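シミュレーション評価前チェックリスト(把持・両腕制御)コメント付き
12月8日 記:評価環境担当

対象は制御ソフト Skavel と知覚モジュール Phan の組み合わせ。評価を回す前に上から順に確認し、結果とコメントを残すこと。判定は「可」「要確認」「不可」とする。

1. 起動と設定
1-1 設定ファイルの版が Skavel 本体と一致している … 可
1-2 乱数シードがログの先頭に出力される … 可
コメント:10月の版ではシードがログに残らず、同じ配置を再現できなかった。現在は起動直後に出る。
1-3 物理演算の刻みと制御周期の比が整数になっている … 可
1-4 前回の評価で使った一時ファイルを消してある … 要確認
コメント:Jivetti の起動スクリプトは自動で消さない。手作業で削除してから再実行した。

2. 手先カメラと知覚
2-1 手先カメラの画像に左右の指が映り、開閉の指令と向きが合う … 可
2-2 背景の模様を物体として検出しない … 要確認

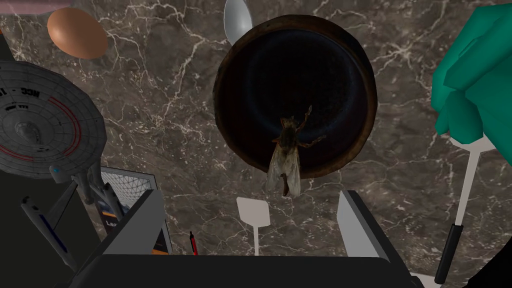 手先カメラ画像。大理石の面と、開いた状態の指。

コメント:白い筋の多い石目では、Phan が筋の交点を細い物体の端と誤る場合がある。しきい値を上げると減るが、スプーンのように柄が器の裏に隠れた物まで落としやすい。今回は既定値のままとした。
2-3 重なった物体を別々の候補として出す … 要確認
コメント:器とハエの候補が一つにまとまる。ハエの翅が縁の外まで出ているので、輪郭だけで分けるのは難しい。奥行きの差を使う設定で再試験する。
2-4 把持候補に人の手の領域を含めない … 可
コメント:緑の手袋の手はマスクで除外済み。手が握っているヘラも候補から外す設定にした。外し忘れると計画側が取りに行くため、評価ごとに必ず見ること。
2-5 大きさの合わない物体を候補の上位に置かない … 可
コメント:宇宙船の模型は指の開き幅を超える扱いで下位に回る。卵は上位に残してよいが、力の上限を別に設定する。

3. 計画と両腕制御
3-1 左右の腕の干渉判定が有効になっている … 可
3-2 片腕の作業中、もう一方の目標姿勢が固定される … 可
3-3 カウンター面と腕の最小距離を計画時に見ている … 要確認
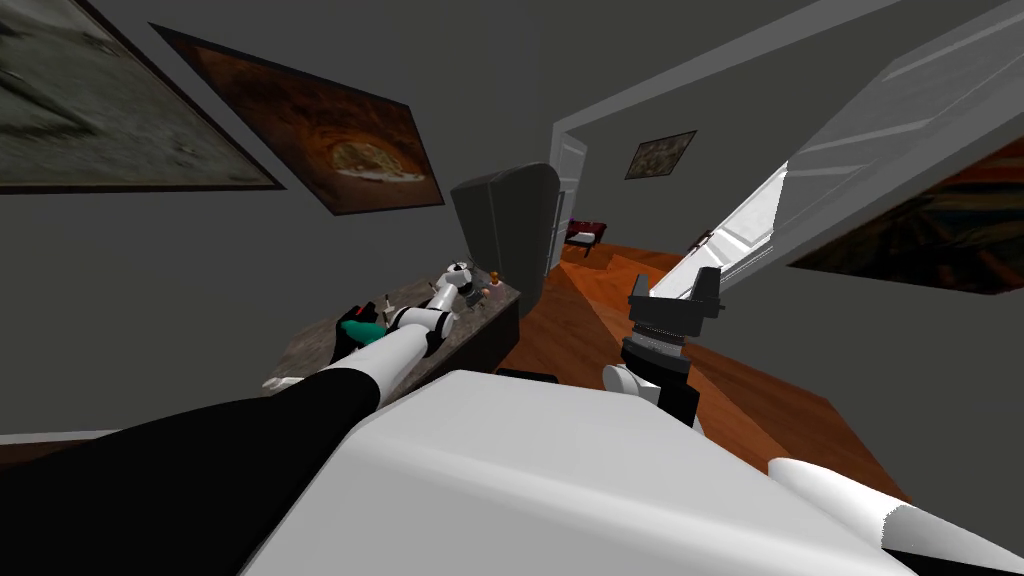

Erkovbridge 事業所 ロボットソフトウェア課 計画・制御班

コメント:左の手先はカウンター奥の物体のすぐ上、右の手先はカウンターから離れた床の上の空間にある。この姿勢では左前腕の下にも物があり、手先だけでなく前腕リンクも距離計算に入れる必要がある。対象リンクの一覧を開き、前腕が有効か確認する。
3-4 開いた扉を障害物地図に登録している … 要確認
コメント:扉を閉じた状態の地図が既定で読み込まれる。右腕を動かす課題では、扉の角度を現在値から取り直すこと。
3-5 計画失敗時の再試行は2回まで … 可
3-6 停止指令で両腕が同時に止まる … 可

4. 記録
4-1 全47項目の指標が出力される … 不可
コメント:4項目が空欄。いずれも接触力の関連で、出力側の名前の変更に集計側が追従していない。修正後に再実行する。
4-2 失敗した試行も保存される … 可

読者コメント(3件)

・2-2 の件、うちの班でも同じ石目で出ました。照明を変えると件数も変わるので、照明設定も記録欄に足してほしいです。

・3-3 の対象リンク一覧はどのメニューにありますか。旧版の手順書には載っていませんでした。

・上の方へ。「干渉」タブの下の方です。13番の設定を開くと出ます。

当サイトでは利便性向上のため Cookie を使用しています。閲覧を続けると Cookie の使用に同意したものとみなします。[同意する] [設定]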